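Local Lobbying Register Project
Progress report to the Miranda Fund
Prepared by Anwara Munshi, Oct 16, 2025

Period covered: second quarter of the grant
Sites: Trunthorpe and Werham

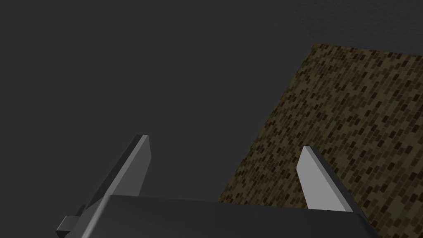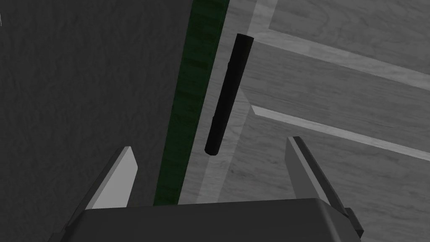
Both images: computer rendering, gripper with two fingers.

1. Summary

The register now holds 1072 entries, against a target of 1000 for this stage. An entry is one reported contact between a paid advocate and a member of a city council or a member's staff. Trunthorpe data is complete through the end of September. Werham data is behind schedule, for the reasons given in section 3.

2. Data collection

Entries come from three sources: council visitor logs, disclosure forms filed by lobbying firms, and the public calendars of council members. Where the same meeting appears in more than one source, the records are merged and all sources are kept in the notes field. Merging is done by hand. A test of automatic matching on names and dates gave too many false matches, mostly where a firm had several meetings with one office on the same day.

Of the entries now in the register, 148 have no stated subject. The disclosure form in Trunthorpe asks for "general purpose of contact" and accepts a blank. We have coded these as "not stated" and have not tried to infer a subject from the client's line of business. Zoning and waste contracts are the most common subjects among the rest.

3. Werham

The city clerk changed the format of the visitor log in the summer. Older logs list the visitor and the office visited; the new ones list only the visitor and the time of entry. Rodrigo Cabello filed a records request for the sign-in sheets kept by each office. The clerk has 30 days to respond and the reply is still pending. Until it arrives, Werham entries rest on disclosure forms and calendars alone, and counts for the two cities should not be compared.

4. Software

The register was moved to Stindia in September. Search by client and by council member works. Search by bill or agenda item does not yet work for items that were renumbered after first reading — a fix is in testing. Exports are limited to one city at a time.

5. Budget

Spending is within plan except for records fees, where the line is almost used up. We ask to move the unspent travel money to this line. No change to the total is requested.

6. Next quarter

Load the Werham sign-in sheets if released.
Second-coder check on subject codes for Trunthorpe.
Publish the coding manual, with the rules for merged records.
Draft a short note to both councils on making the subject field mandatory.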